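Donnerstag, 26. Dezember

Eigentlich wollten wir an dem Tag ja nur spazieren gehen, das Essen vom Vortag ein bisschen ablaufen und dann wieder aufs Sofa. Aber Annick hatte schon Wochen vorher in der Zeitung gelesen, dass Palacios seine Türen aufmacht, und wer Annick Charpentier kennt, weiß, dass sie an keinem Haushaltswarenladen vorbeikommt, geschweige denn an einem Betrieb, in dem das Zeug gemacht wird. Also saßen wir um kurz nach neun im Zug nach Travport, 47 Minuten, zwei Thermoskannen, eine Dose mit den letzten Zimtsternen, und draußen lag noch Reif auf den Feldern. Ich fand es wunderbar.

# Ein Tag der offenen Tür bei Palacios

Vom Bahnhof läuft man eine knappe Viertelstunde, erst am Kanal entlang und dann rechts hoch in die Straße, die Kindotgate heißt (warum, konnte uns keiner sagen, ich habe drei Leute gefragt!). Das Gebäude ist ein langer Backsteinbau mit einem grünen Tor, und an dem Tor stand Régis Baudry mit einer Wollmütze und drückte jedem einen Zettel mit dem Lageplan in die Hand. Er arbeitet seit seiner Lehre dort und hat sich sichtlich gefreut, dass so viele kamen. Etwa 300 Leute seien es am Vormittag gewesen, hat er uns später beim Kaffee erzählt, und das am zweiten Weihnachtstag.

Man durfte gehen, wohin man wollte, nur hinten im Lager war abgesperrt. Wir haben uns zuerst der Gruppe von Siyabonga Fourie angeschlossen, der durch die Drahtbiegerei führte. Die Maschinen standen über die Feiertage still, was ich zuerst schade fand, aber dafür konnte man sich unterhalten, und er hatte auf einer Werkbank alles ausgelegt: Draht auf der Rolle, Draht in Stücken, Draht gebogen, Draht verschweißt, und am Ende der Reihe ein fertiger Korb, noch blank. Die schwarze Farbe kommt ganz zum Schluss drauf. Annick hat jedes einzelne Stück angefasst und ich habe währenddessen ihre Handschuhe gehalten.

## Rund ums Abtropfen

Am längsten sind wir beim Geschirr hängengeblieben, und wenn mir das jemand vorher gesagt hätte, ich hätte gelacht. Ein Abtropfgestell ist bei uns zu Hause ein Ding, das man einmal kauft und dann nicht mehr anschaut. Unseres ist weiß, oder war es, und hat unten Rost. Aber wenn man sich so ein schwarzes Gestell einmal aus der Nähe ansieht, gibt es eine Menge zu entdecken. Die gewellten Drähte zum Beispiel, zwischen die die Teller kommen, und daneben die geraden, die ganz eng nebeneinander laufen. Und dann die dicken Nieten an den Streben! Eine davon schimmert kupfrig, eine andere ist silbern, und zusammen mit dem Schwarz sieht das richtig edel aus, fast wie an einem alten Koffer. Ich habe eine Schwäche für Nieten, das gebe ich zu, mein Großvater war Schlosser.

Annick dagegen hatte nur Augen für die Tassen. Die mit dem graugrünen Inneren hätte sie am liebsten gleich eingesteckt, weil sie seit Jahren so einen Ton für ihre Küche sucht und immer nur Mint findet oder gleich Tannengrün. Wir haben eine ganze Weile darüber diskutiert, ob Tee darin noch nach Tee aussieht. Ich trinke meinen aus allem, sie nicht.

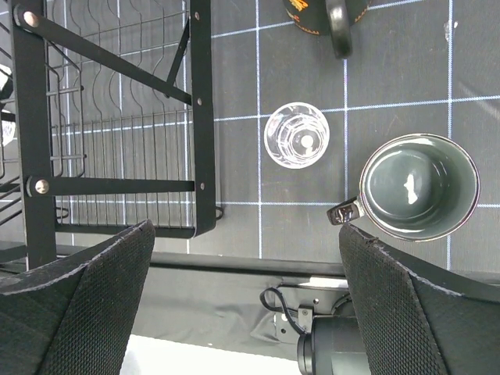
## Kaffeepause bei Blandine

Gegen elf wurden wir hungrig und sind in die Kantine gegangen, wo Blandine Coste hinter einem langen Tisch mit Kuchen regierte. Es gab Apfel vom Blech, einen Marmorkuchen, der schon halb weg war, und eine Linsensuppe, auf die man noch eine halbe Stunde warten musste. Das Geld ging an den Kindergarten nebenan. Wir haben je ein Stück vom Apfelkuchen genommen und dann, weil die Suppe so gut roch, eben doch gewartet und die Suppe auch noch gegessen. Sie war mit viel Majoran, und ich habe mir das Rezept geben lassen, auf der Rückseite vom Lageplan.

Bei der Gelegenheit kamen wir mit Ravinder Zacharias ins Gespräch, der am selben Tisch saß und früher bei Willetti war, dem Porzellanladen in der Altstadt, den es nicht mehr gibt. Von ihm habe ich gelernt, dass man Tassen zum Trocknen nie ganz gerade kopfüber auf eine glatte Fläche stellen soll, immer ein wenig schräg oder auf Draht. Darunter steht sonst die Feuchtigkeit, und es riecht. Das erklärt einiges, was unser Schrank zu bieten hat. Auf meine Frage, was denn zuerst ins Gestell gehört, hat er gar nicht lange überlegt:

- Erst die Teller, und zwar die großen nach hinten, damit die kleinen noch sichtbar sind und man beim Nachlegen nicht alles umräumen muss.
- Danach Tassen und Becher, mit dem Henkel nach außen. Bei Tassen mit buntem Aufdruck, sagt er, solle man aufpassen, dass sie nicht am Draht scheuern, da geht die Farbe mit den Jahren ab. Die rote, innen knallrot und außen dunkel mit ganz viel buntem Muster drauf, wäre so eine, die ich von Hand abtrocknen würde und dann gleich ins Regal damit. Bei den klaren Kunststoffbechern mit den geriffelten Wänden ist es umgekehrt, die vertragen einiges, nur Kalkflecken sieht man in den Rillen sofort. Und es sieht schon hübsch aus, so ein leeres schwarzes Gestell mit den Bechern links und rechts davon, wenn man sich vorstellt, wie voll es bei uns sonntags ist.

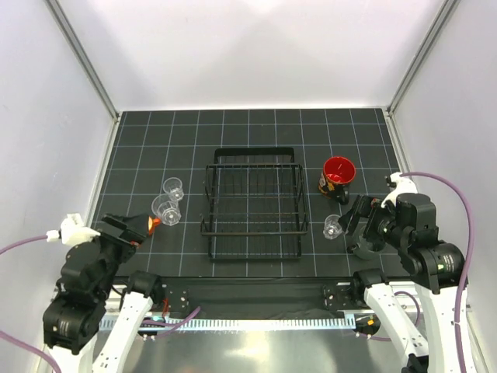
- Das Besteck ganz am Schluss, Griffe nach unten, Messer natürlich andersherum. Da waren Ravinder und Annick verschiedener Meinung, sie legt Messer grundsätzlich flach auf ein Tuch, und es ging eine Weile hin und her, bis die zweite Runde Kaffee kam.

## Der Werksverkauf und der Heimweg

Nach dem Essen wollten wir noch in den Werksverkauf, wie offenbar alle anderen auch. Die Schlange ging bis in den Hof, aber sie war lustig, hinter uns stand eine Familie mit Zwillingen, die jeden Siebträger, Seiher und Schneebesen kommentierten. Laut Régis lagen 1.000 Teile bereit, vieles zweite Wahl mit kleinen Fehlern im Lack, die ich auch mit Brille kaum gefunden habe. Wir sind mit einem Nudelsieb, 2 Topfuntersetzern und einem Eierkorb wieder herausgekommen. Ein Abtropfgestell haben wir dann doch nicht genommen, weil wir erst ausmessen müssen, ob es neben die Spüle passt. Links sind da nur ein paar Zentimeter bis zum Fensterbrett, und ich will nicht wieder den Fehler machen wie mit dem Brotkasten.

Falls jemand von euch Lust bekommen hat: Im Februar soll es noch einmal einen offenen Samstag geben, dann mit laufender Biegerei. Zieht euch warm an, in der großen Halle wird kaum geheizt, und nehmt Kleingeld für den Kuchen mit, Karten nimmt Blandine nicht. Vom Bahnhof aus ist der Weg am Kanal schöner als der an der Hauptstraße, auch wenn er auf dem Lageplan länger aussieht.

Wir waren erst im Dunkeln wieder zu Hause. Die Zimtsterne sind übrigens im Zug geblieben, samt Dose, falls sie jemand gefunden hat: blau, mit einer Delle im Deckel.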